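Gallery: planning the new arm for the packing bench

Hi all! Before we put any money down I've been trying jobs out in simulation, and I'm keeping the renders here so Hedvig and Dušan can have a squiz (comments welcome, be nice). The gripper quote from Gekosen came in at $3219, and Hedlund want 9 weeks for delivery, so I'd love to get the order in by May. Still to price: a spare set of fingertips, the mounting plate and two days of training. Birger reckons we should favour reach over payload, and I'm coming around to that!
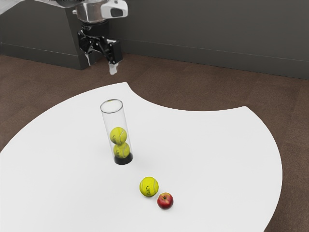
Bench trial in sim: tennis balls, clear tube and one red apple, gripper open.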